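Notebook, Kilenlow student manipulation project
2 August 2025

Starting with the complaint so I don't bury it. The write-up the students circulated on Thursday says the household set is "nearly complete." It is not nearly complete. There are 3939 recordings on the Mandagi drive, and 2371 of them have been looked at by a human being. The rest have been looked at by a script that checks whether the file opens. I opened a few of the unlooked-at ones over lunch and the second one was a hand adjusting a strap for the whole length of it.

So the number going on the poster is 2371 until someone does the watching. I have changed it in the draft. If you want the bigger number, sit down and earn it.

Tag tracking. The claim is that the marker cubes hold through a full pick and place. They do, if you keep the cube faces turned toward the head camera, and everyone in the group has learned to hold their wrists so that this happens. Fine for a demo. I don't think anybody picks up a hairbrush that way at home. I would like one session where the person holding the grippers has not been told where the camera needs to look, and I would like to see the dropout plot from that session before we say anything about robustness.

Related: the smoothing pass hides the dropouts. Hanomow (the cleanup tool, version from the spring) fills short gaps with a straight line and does not flag them. A straight line through the moment of grasp is a made-up grasp. I turned the fill off and re-ran the towel folder, and the curves are uglier and I believe them more. Leave it off. If the training script chokes on missing values, fix the training script.

Finger pads. The pointed pads do well on thin edges, less well on anything round and smooth. I keep hearing that the new pad material solved this. The test for that was one person, one afternoon, one mug. Not persuaded. Pads need to be swapped blind, same objects, same person, and whoever scores it shouldn't know which pad was on.

Bathroom set. This was the part I expected to like least and I like it a bit more than I expected. Mirrors are a real problem for the pose estimate, and it is better to have them in the set than to pretend homes don't have them. What I want to know is whether the localization ever latches on to reflected features. The students say no. They checked by watching the overlay and seeing nothing jump. A slow drift doesn't jump. Needs a proper check against a measured point on the counter – tape cross, ruler, done in ten minutes.

The lit edge on the mirror also worries me for exposure. Auto exposure is still on for the head camera as far as I can tell from the settings file, though the file and the README disagree. Lock it and note the value.

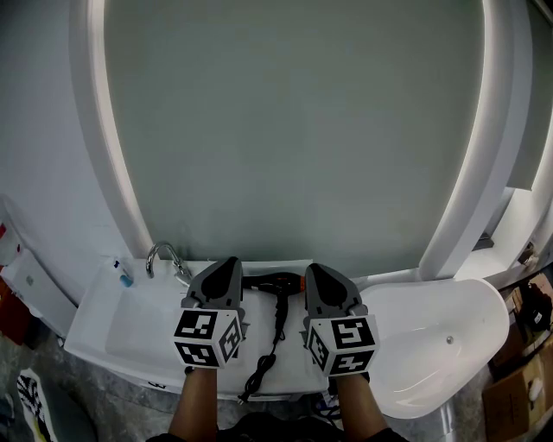 Task notes: hair dryer

Dryer lying flat on the counter, a gripper either side of it, nozzle toward the right one. Cord hanging over the front of the counter in loose coils. The task sheet calls this "pick up dryer, two hands" and says nothing at all about the cord. That is a hole in the sheet. A hanging cord pulls on the body as soon as you lift, and the policy is going to see that as the dryer being heavier on some trials than others. Either the cord start position goes in the sheet or we vary it on purpose and write down that we did.

Also undecided: which end counts as the handle for labeling when the nozzle faces right. Two labelers, two answers. I went with the label guide, which was written for cups and doesn't really help.

Success is marked by the person who did the trial. I have said this before. Have someone else mark it.

Storage: recording 2202 has the left gripper stream and no right one. Same failure as in December, when we blamed the cable and bought a new cable. I no longer think it was the cable. Nosine logger drops a stream silently if both grippers announce at the same moment. Workaround is to power the left one first and wait for its line in the log. Wrote this on the whiteboard in red.

To do
– ruler check at the mirror
– exposure locked, README corrected
– 8 dryer trials with the cord position written down for each
– blind pad swap
– no more "nearly complete"

Poster draft stays on my desk until the ruler check is in.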